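I've been putting off writing up the Tranow two-finger gripper until I'd given it a fair go, and after 30 evenings with it (nearly all in simulation, I'll admit, as the real one lives in a box under my desk) I think I'm ready to say I like it a lot. Mostly!

Setting it up was easy. The model files loaded first time, which I can't say for the Nirberg I had before, and the wrist camera view was there in the menu waiting for me. I do nearly all my driving from that view now. You look straight down over the linkages and out past the fingertips, and lining up on things gets quite natural after a bit.

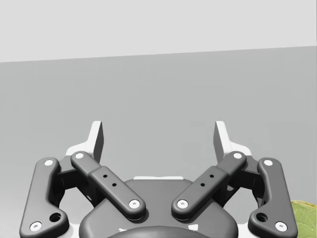

What won me over is how the fingers move. With the Nirberg I was forever nudging things sideways just before the grip closed, and fruit was hopeless, it just rolled off. I ran 108 pick attempts with each one, same objects, same controller (a Mäkelä, on default settings), and the Tranow dropped 6. The Nirberg dropped 30. I did them over two weekends so maybe I'd got better by the second, but still!

Grumbles: the bars take up a fair bit of the picture, so anything low and off to the side is easy to lose, and I've clipped a pear or two that way. The manual is thin on force limits too. And it's £1143 without the adapter plate, which you have to order from Fimora, and mine took ages.

Would I buy it again? Yes, but I'd order the plate first.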